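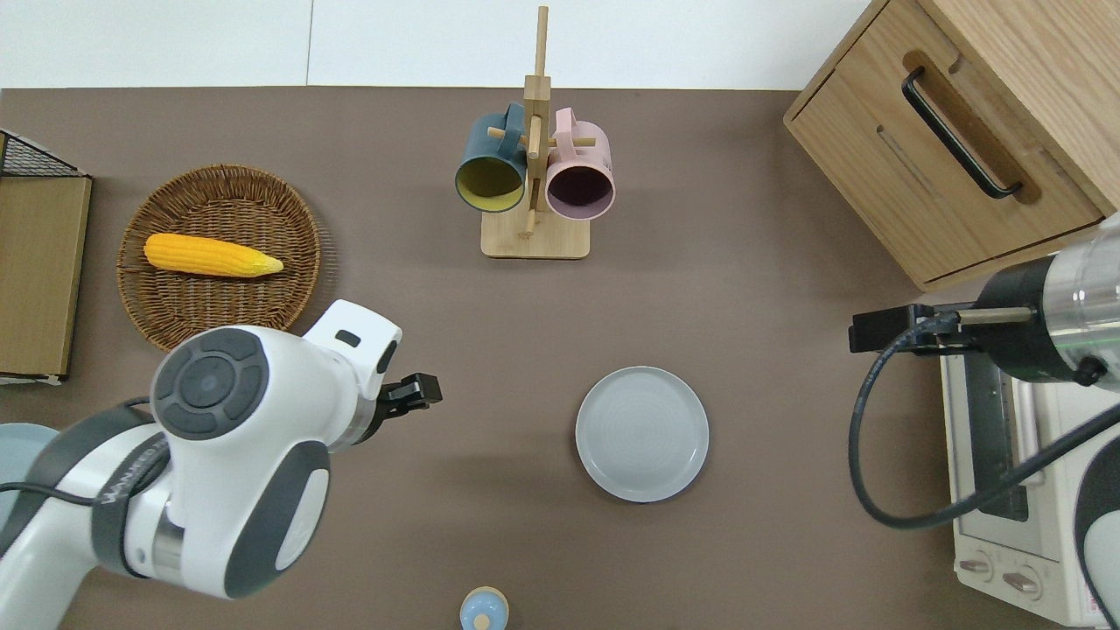

4.2 The Pelden kit on a two-arm table

We tested the Pelden kit as it is sold by Brarkis, with no changes beyond the mounting plates. The kit is a teaching and playback package for tables with two arms. It covers the calibration routine, the recording software, a task editor called Maddocks and a year of remote support. The arms and the table itself were already in place at our Fasadbridge lab, and we kept them as they were in the earlier study. Setting up took one afternoon in March, a good deal less than we had set aside.

The first thing to praise is calibration. On our old set-up, bringing both arms into one shared set of coordinates meant a printed board, a tape measure and a lot of patience. Pelden asks the operator to guide each gripper to a few points on the tabletop and then works out the rest. We repeated it whenever the arms had been switched off overnight, and the two arms agreed with each other well enough every time for us to begin work straight away.

Maddocks is the part we expected to dislike. Task editors tend to hide the very settings a researcher wants to change. In this one, each step of a task is a plain line of text with its limits next to it, and editing a line takes effect at the next run. One of us (Tudur Wynne) had written a full table-clearing task by the end of the first morning, having never opened the program before. The undo command reaches back across sessions as well, and saved us twice! 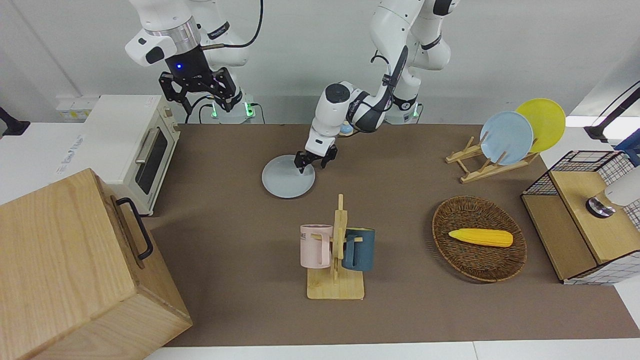 4.3 Tasks and recording

The tasks were drawn from ordinary kitchen tidying: plates, mugs, a dish rack, toy food in a basket. Layouts were changed between sessions. Each attempt was allowed up to 180 seconds, after which the software stopped both arms and closed the record. Over the whole trial we kept 3,612 attempts, of which 1,301 involved a plate. Emrys Wogan checked the records by hand against the session notes and found the time stamps sound throughout.

Attempts were started by the operator from the keyboard. The kit also offers voice commands, which we left switched off.

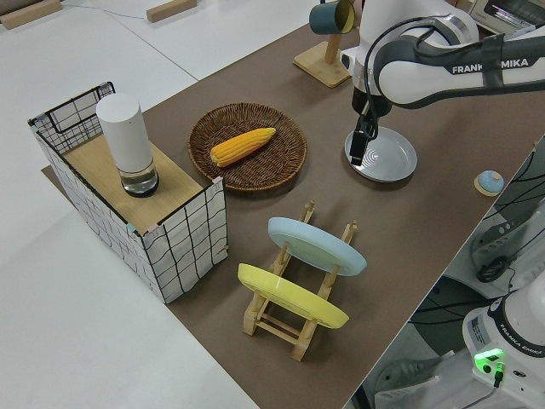 Grip planning is where Pelden differs most from the packages we have used before, and it deserves the most space here. The planner proposes a grip from the outline of the object and the surface under it, then lets the operator move the proposal before the arm sets off. Flat plates are a hard case for any gripper with two fingers. The round plate under the gripper in Figure 3 lies flat on the mat, so the fingers have very little edge to work with, while the pale blue and yellow plates in the rack are tilted upright and leave far more of the rim free. Pelden treats these as separate problems and offers a different approach angle for each — a small thing on paper, and a delight at the table. We would still like the planner to show why it turned down a grip. At present it gives only a short code, and the list of codes sits in a separate manual.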